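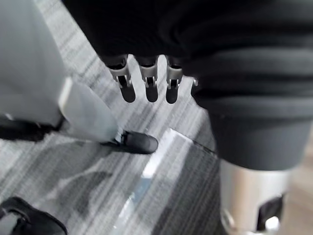 The man who walks before he draws

Dec 14, 2024
By our walking columnist

I'd been using Zakhar Zinchenko's maps for years before I noticed there was a name on them. It's tiny, tucked under the scale bar, and on my copy of the Tinden sheet it had mostly worn off from being folded and shoved in a coat pocket. So when a friend told me he lived a ten-minute drive from my sister, I wrote him a letter (he doesn't do much email) and he wrote back on the blank side of a spoiled map and told me to come for lunch.

Lunch was soup, and it was very good soup, and we didn't get to maps until it was gone. He wanted to know first which of his I owned and what was wrong with them. I said I couldn't think of anything. "Then you haven't walked them," he said, and ladled me some more.

He's right, in a way. I've walked the easy bits. I told him I'd once lost the path above Tinden where it goes through the bracken, and he was delighted, went off to get a pencil and made me show him. "Was it August?" It was. "It's always August. The bracken is over your head and the path is right there by your feet. I should put a note." He wrote it down on the edge of his newspaper.

Zakhar started out as a surveyor's assistant, holding a pole in fields while someone else looked through the instrument. He didn't love it. "You stand there, you get rained on, and then you never see the drawing." What he did like was lunch, because he could wander off and look at things. He began making sketches of where he'd been, with the stiles and the good sitting rocks and the dogs marked on them, and gave them to people at work. One of them asked if she could have a clean copy to send to her mother.

The first proper one was Jaltby, which he drew on his kitchen table over a winter. He had 400 printed and thought he'd be giving them away for the rest of his life. The hardware store took a stack for the counter, next to the batteries, and asked for more before spring. "I thought they were being polite! Then I saw a man on the hill with it upside down, and I was so happy I didn't correct him."

I asked the thing I'd really come to ask, about phones, and why anyone would buy paper now. I expected a speech. He shrugged. He has a phone, he uses it to find the dentist. "The phone is good at telling you where you are. I'm more interested in what's over the next wall, if you have time." He spread out the Seixas sheet, the one he's working on now, and it really is a lovely mess, all pencil and coffee rings, with little arrows where he's changed his mind. In one corner he'd written "ask about the gate" and under that, in a different pencil, "asked. still don't know."

Seixas has been giving him trouble. There are 228 field boundaries on the sheet and he wants to have stood next to every one of them before it goes to print. I said that sounded like a lot of walking for a thin gray line. "Yes, but some are walls and some are hedges and one is a row of old bed frames. You want to know that before you climb over."

He's slow, and he knows it. A sheet takes him two years, sometimes three. Virnutum, the small press that prints them, used to call and ask how it was going, and now they just send him a calendar every New Year, which he takes as a hint. The paper is theirs, by the way, and he's a bit jealous of the credit it gets. People stop him to say how well the maps hold up in the rain. "They never say, what nice contours."

We did talk about contours, for quite a long time. He draws them by hand from the survey figures and then goes out and checks whether they feel right. I didn't know what that meant, so he took me up the hill behind his house, fast, in his slippers, talking the whole way, and stopped at a spot where I was properly out of breath. "Now, here they're close together," he said. "You agree?" I agreed.

On the way down he told me about mistakes. The worst was a footbridge he put on the wrong side of a bend, and a whole family from out of town got their feet wet and sent him a photo of five pairs of socks on a radiator. He's kept it on the fridge. He corrected the plate for the second printing, but he still hears from people who have the old one and won't trade it in.

Before I left I asked if he'd sign my Tinden. He looked it over, both sides, ran his thumb along the split in the fold and went to find some tape. He taped it very carefully from the back, drew in a small clump of bracken where I'd gone wrong, and handed it to me. It wasn't until I was at my sister's that I saw he'd forgotten the signature. I'll have to go back in the spring, and I've promised to bring the soup.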